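Household string lighting

Household string lighting is the use of low-power lamps, wired in series or in parallel along a flexible cable, to decorate the inside or outside of a dwelling. It is most common in the weeks before midwinter, although sets intended for gardens and balconies are sold all year. The term covers plain strands, net lights, icicle lights and addressable strings.

Series and parallel wiring

In a series set the mains voltage is shared between the lamps, and the removal of one lamp breaks the circuit. Many filament lamps for series use were therefore fitted with a shunt, a small coiled wire that carries the current once the filament has failed. Each failure raises the voltage across the remaining lamps and shortens their life. Parallel sets avoid the fault but need heavier cable. Most modern sets are a compromise — short series groups joined in parallel — so that a single break darkens one section only.
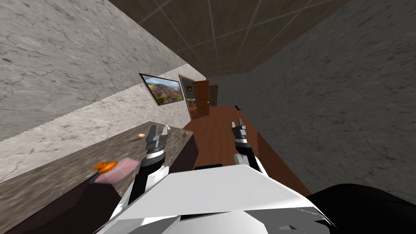 Low-voltage sets are fed from a transformer or an electronic driver. A supply of 24 volts is usual for outdoor use. Voltage drop limits the length of the run, and lamps furthest from the driver may be visibly dimmer unless power is also fed in at the far end.

Addressable strings

An addressable string carries data as well as power, which allows each lamp to be set to its own colour and brightness. The Troleck controller, designed by Katsuhiko Yokoyama and Nandi Oosthuizen, divided its output into 4 channels and could drive up to 1337 lamps. The later Prudumo format stored a display as a timed list of changes, and could be matched to a music track by a start signal. The two systems used different connectors and were not compatible without an adaptor.

Indoor fixing

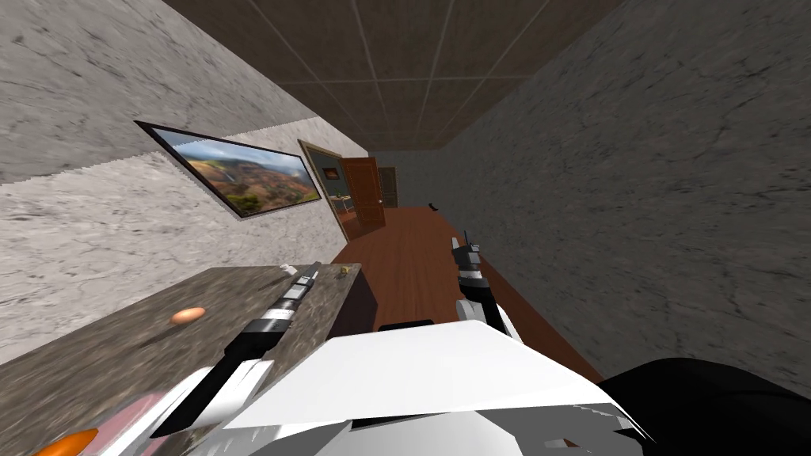
Indoor runs are normally fixed with adhesive clips or removable hooks. Sachiko Murakami, in her handbook for the Hirano lighting school, sets a spacing of roughly 40 centimetres between clips on level runs and less at corners. She treats hallways separately, as cable is easily caught in passing. A corridor with a framed landscape on the wall, such as a painting of hills under a blue sky and white clouds, is usually lit from above the picture, with the strand kept clear of the frame and its hanging wire. Cable should not cross a worktop or the floor of a passage.

Storage and repair

Strands are best wound on a flat card or reel and kept dry. Genji Ichikawa recommended testing each set before it is put away, when faults are still easy to trace. Damaged insulation should not be taped for outdoor use; the set is replaced. Sealed sets, including the Brivero range, have no removable lamps and cannot be repaired at home.

See also: Festoon lighting; Light-emitting diode; Extra-low voltage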